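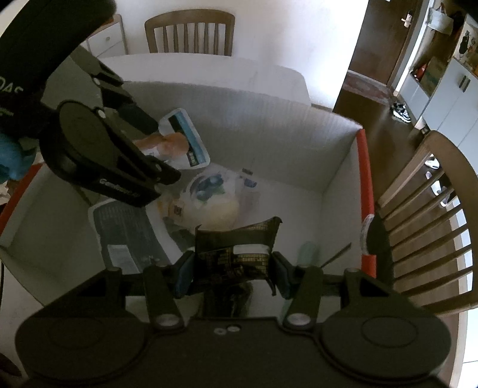

Two grippers, one grocery box. Open day at Erkiditz.

I drove 50 miles to see the future of work, and the future of work is putting away snacks. I have been training for this my whole life.

Kimie Oda ran the demo. You hold the gripper, you squeeze, the fingers close. She made it look like breathing. I made it look like my first time with chopsticks.

Blue pads on the inside of the fingers are where you want the bag to sit. I asked what happens if you miss the pads. Kimie said "you'll see." I saw.

Bags are the hard part, apparently. A bottle stays bottle-shaped when you grab it. A bag has opinions.

Lorenz Aigner from the software side told me they want 700 runs of this by August. I said I could do 30 if there was lunch. He wrote something down.

Lunch was at 1. It was soup. Draw your own conclusions about who was trusted with the packages.

Rocío Urrutia asked the only good question of the day: does it know which things go in the fridge? Long pause from the engineers. "That's a different project."

My best time for one package into the box was 17 seconds. Kimie's was not discussed in front of me.

Anyway, I signed up for the next one. My forearm hurts.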